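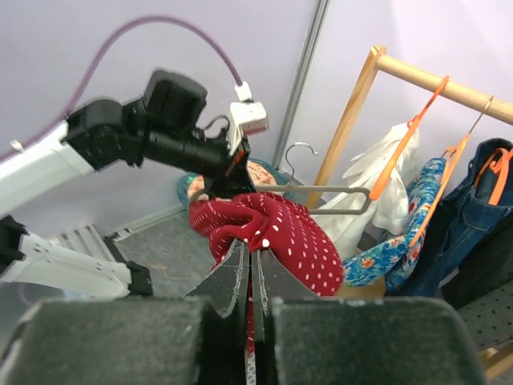
Corina Moser wrote in to ask whether the Kolto kit can be trusted with clothes she likes. Her last garment robot, she says, taught her a lot about mending.

Yes, if you set it up slowly. Kolto sells the two-arm kit with a hanging routine already loaded, and the manual covers it in a cheerful 16 pages, 10 of which are safety warnings. These are the steps I'd add.

1. Start with the grip setting at 8. The factory value is 30, a fine number for opening jars.

2. Teach the hanger before the garment. Run the empty hanger to the rail and back until the arms stop arguing over who has it.

3. Move on to something with a firm waistband. Slippery dresses can wait until you've both matured.

4. Have one arm hold each side of the waist, and keep the hanger between them.

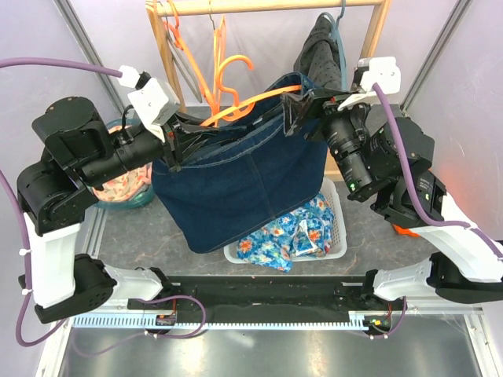

Denim skirt on an orange hanger, one gripper at each side of the waistband.

5. Save the routine under a new name. "Update all" will cheerfully put your grip back to 30.

6. Leave space on the rail. The planner treats a crowded rail as a personal insult and parks both arms.

Setup took me nearly 16 minutes per garment type, plus one restart. If the wrists drift afterward, redo step 2 and check the cable ties before you write to support.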